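3.2 The tabletop as a work surface

The tables at the Mostyn site are used in turn for sorting, wrapping, mending and light assembly, and the people who use them seldom speak of the surface at all until something about it gets in their way. In the interviews, the first answer to the question "What do you work on?" was nearly always the name of a task. Only on a second asking did people talk about the table itself. This section deals with those second answers and sets them beside our own notes on the surfaces.

We asked for comments on three matters: how the surface looks under the light people work in, how easy it is to find small items on it, and how much of it is kept clear. A total of 184 written comments came back from the Mostyn and Fletusley sites. They were sorted by Domański and Saliba separately, and the two sortings were then compared. Where the two readers disagreed, the comment was read again by Noonan, whose choice was taken as final. Comments that touched on two matters were entered under both.

Light was the matter raised most often. People at both sites preferred a wooden surface to a white one for long work, and gave tired eyes as the usual reason. The same people complained of glare. These two views are easier to reconcile than they first appear. A brown surface sends back less light overall, but if the finish has any shine, a lamp or a window can still lay a bright band across it, and inside that band the color of the wood all but goes away. One worker at Fletusley wrote that she moves her chair twice in a morning "to get out of the white part." Figure 2 gives two views of wooden surfaces at Mostyn. In view (a) a pale band of glare lies across the grain, while the corners on the left stay a darker reddish brown.
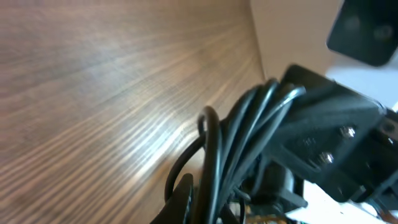

Workers dealt with glare in three ways. The most common was to turn the work a little, so that the hands were between the light and the item. The next was to put down a cloth or a sheet of paper. Cloths were liked for sewing and disliked for everything else, as they shift and small parts catch in the weave. The last was to ask for the lamp to be moved, and this was done less than we had expected. At Fletusley the lamps are fixed to a rail, and moving one means calling the building office. Ellwood, who kept the notes there through March, recorded a single such request, and it was still open when the notes ended.

We did not measure gloss at either site. The finish at Mostyn was renewed before the study began, and no record of the product was kept. A reader who wishes to repeat the work should take gloss readings at the start, at several points on each table, and should write down the lamp positions on the same sheet.

Finding small items was the second matter. Here the grain was mentioned many times. Strong grain gives the eye lines to follow, and several people said they set out their work along it without thinking. Pins, screws and thread ends are another case. A brown thread lying along the grain is hard to see, and the same thread lying across it is easy. Knots make trouble of their own kind, for a dark swirl can be taken at a glance for something left on the table. Vidal noted people brushing at a knot with the side of the hand, and then going on with what they were doing. The table in view (b) has such a knot near its left edge, and lighter tan bands and darker brown streaks run through the rest of the wood.

We tried to find out whether people who had used the same table for a long time were less bothered by its marks. The comments lean that way, but they can't settle the point. People at Mostyn move between tables as the day's tasks require, and only a few could say with any confidence which one they had used the most. At Fletusley the places are fixed, but the surfaces there are plainer and drew fewer comments about grain in the first place.

The third matter was clear space. By this we mean the part of the tabletop on which nothing is resting and nobody is working at that moment. It was valued more highly than we had supposed. People spoke of it as a place to put the next thing, and became uneasy when it was taken up, even if the work in hand did not need it. The usual habit at Mostyn is to work along the near side and leave the far side open. In view (b) the upper half of the tabletop is bare wood, with the grain running in long lines from side to side.

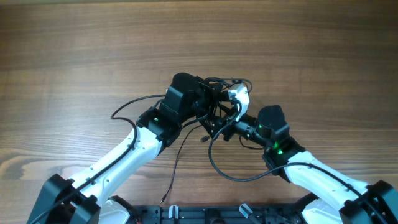

Figure 2. Wooden surfaces at the Mostyn site. (a) Surface with a band of glare, beside a beige wall. (b) Tabletop with a darker knot near the left edge.

The habit of leaving the far side open has a plain cause in reach. The tables listed in the Mostyn inventory are 1350 mm long, and a seated worker can get to the ends of such a table only by leaning. Items put at the far side tend to stay there. Several people said they had stopped using that part for anything they would want again before the end of the task, and one called it "the shelf." Standing workers used more of the depth, and their comments on clear space were fewer and milder.

Trays were brought in at Fletusley as a way of holding clear space open. The trays supplied, from the Skirnetti range, were liked for parts that roll. They were liked less for flat work, where the raised edge gets under the wrist. By the end of the notes most of them were stacked at one end of the room, and the clear space they were meant to protect had gone back to being kept by habit alone.

Two points carry over into the next section. The first is that complaints about a surface were very often complaints about the light on it, and a change of table would not have answered them. The second is that clear space was treated as part of the work, although no one had set it down in the written layouts for either site. The layout drawings prepared by Avex mark lamps, chairs and storage, and show every tabletop as a blank outline. Section 3.3 compares those drawings with the positions people took up in practice.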